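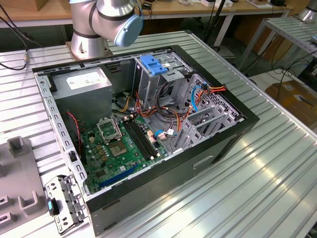
## 4. Placing a desktop case and teaching the first positions

This section covers the Rarstead disassembly cell with one arm and a Sinaga gripper. It starts after the arm has been bolted down, powered and homed (Section 3) and ends with a saved job that can be run at low speed. Allow half a day the first time.

The instructions assume a tower case lying on its side with the side panel off. If your job begins with the panel on, do Section 6 first and come back.

### 4.1 Before you start

You need:

- the Trasier pendant, charged or plugged in
- hex keys for the gripper plates and the table clamps
- a steel rule at least 600 mm long
- a practice case that can be scratched
- the position sheet from the back of this manual

The practice case should be the same model as the cases you plan to run. Drive cages, power supplies and cable routes differ a lot between models, and positions taught on one will not carry over to another.

**Caution:** Unplug the case from the wall and leave it for 20 minutes before it goes on the table. Do not open the power supply at any point. Nothing in this manual requires it.

### 4.2 Preparing the table

1. Stop the arm and put the cell in Setup mode. The pendant shows SETUP in the top line.
2. Brush out the slots in the table. Screws and bits of broken plastic collect there and will lift a clamp off level.
3. Check that the arm base bolts still carry their paint marks in line. If a mark has moved, go back to 3.4 before doing anything else.
4. Place the parts fixture at the side of the table and clamp it. Keep it outside the swing of the wrist.
5. Route all loose cables off the working surface. Check the connectors at the edge of the table for strain.

The fixture can stay in place between jobs. If it is removed, its positions have to be checked again (4.6).

### 4.3 Placing the case

1. Lay the case on its side with the open side up and the motherboard facing you from the floor of the case.
2. Turn it until the drive cage is on the side nearer the arm base. The arm can reach into a case turned the other way, but the wrist will run close to its limit over the power supply.
3. Measure from the arm base to the nearest part of the case rim. Write the distance on the position sheet. The minimum for the standard gripper is 123 mm.
4. Push down on each corner in turn. The case must not rock. Shim under the outer shell if it does.
5. Fit the stops against the case and tighten them by hand, then a quarter turn with the key. Thin shells bend if you go further.
6. Take out anything that is loose inside the case, including brackets and blanking plates. Set them on the table clear of the path, or in the fixture.

**Note:** On many models the processor retention frame will not stay down once the processor is out. Teach the job with the frame standing open if that is how your cases will arrive. The collision model does not know about it unless you add it (4.5, step 6).

### 4.4 Checking the gripper

Do this each time a new case model is set up, and once per shift in normal running.

1. Bring the gripper to a comfortable working height over a clear part of the table.
2. Press the emergency stop.
3. Try each linkage screw with the correct hex key. You are checking that it is seated. Do not add torque to a screw that is already tight.
4. Move the links by hand. They should travel freely, and both sides should feel the same.
5. Wipe the pivots with a dry cloth. Do not oil them. Oil picks up dust from old computers and makes a paste.
6. Look at the fingertips for nicks and for strands of cable jacket.
7. Release the emergency stop and run Open/Close from the Tool page. Listen for clicking.

If a screw has backed out, remove it, clean the thread, apply a small drop of medium threadlocker and refit it. Leave the gripper idle until the threadlocker has cured. A screw that backs out a second time needs a new plate, which is ordered under the gripper spares in Appendix B.
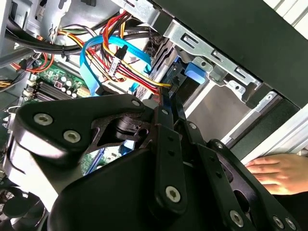 Clicking usually means that a link is rubbing on its neighbor. Slacken both screws on that link, close the gripper fully, and tighten them again in the closed position. If the clicking is still there, stop and use the fault table in Section 9.

### 4.5 Teaching the approach

Work at 80 mm/s or less for everything in this part. The pendant will accept a higher figure in Setup mode if the Closby safety option is fitted, and you should not use it here.

1. On the pendant, open Jobs > New and give the job the name of the case model.
2. Jog the arm to a point above the case where the lowest part of the gripper clears the drive cage. Save it as HIGH.
3. Jog down slowly toward the rim next to the power supply. Stop when the fingertips are level with the rim. Save it as RIM.
4. Go back to HIGH.
5. Jog down over the middle of the board, keeping clear of the power and data cables that cross the case. Stop above the tallest part. Save it as BOARD.
6. Open Obstacles and add a box for each thing that stands up inside the case. The drive cage and its latch should be one box. Add the retention frame if it is open.
7. Add a cable zone over the wiring between the drive cage and the board. Make it larger than it needs to be. Cables do not lie the same way in any two cases.
8. Run HIGH, RIM, HIGH, BOARD, HIGH in single-step mode with your thumb on the stop.

Watch the outer plates of the gripper as well as the fingertips. The fingers may be well clear while a plate is about to catch a wire loop behind them. It is the most common cause of a pulled connector in the first week of use.

**Caution:** Sheet metal inside a computer case is often sharp. Wear cut-resistant gloves when you move cables or free something that has caught. Stop the arm first.

#### If the arm stops with a Reach message

The wrist has run out of travel. Go back to HIGH, rotate the wrist by hand jog to the middle of its range, and teach the position again. If you get the same message, the case is too close to the base. Move it out, measure it again and start over from 4.3, step 3.

#### If the arm stops with a Force message

Something is touching. Do not clear the message and carry on. Look first, then back out along the same path using Retrace. 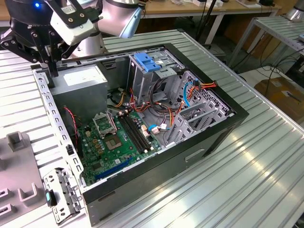 ### 4.6 Saving and checking the job

1. Save the job. Trasier stores the positions, the obstacle boxes and the gripper opening together.
2. Copy the positions by hand to the position sheet.
3. Take the case off the table and put it back against the stops.
4. Run the job again in single-step mode. At RIM, the fingertips should return to the same place to within the thickness of the rim.
5. If they do not, the stops have moved or the case is flexing. Correct this on the table. Do not edit the saved position to suit.
6. Check the fixture positions in the same way.
7. Repeat with a second case of the same model, if you have one. Pay attention to where its cables lie.

Jobs made with the software issued before the April release open normally, but their cable zones are dropped. Add the zones again before the first run.

### 4.7 What to re-check, and when

| Event | Re-check |
|---|---|
| Case stops moved | RIM, BOARD |
| Gripper removed or plates changed | All positions |
| Base bolts disturbed | Section 3.4, then all positions |
| Fixture removed | Fixture positions only |
| New batch of the same case model | Cable zone |
| Software update | Obstacle list |

Keep the completed position sheet with the cell. The service line will ask for the base-to-rim distance and the three saved positions before looking at any reach or force fault.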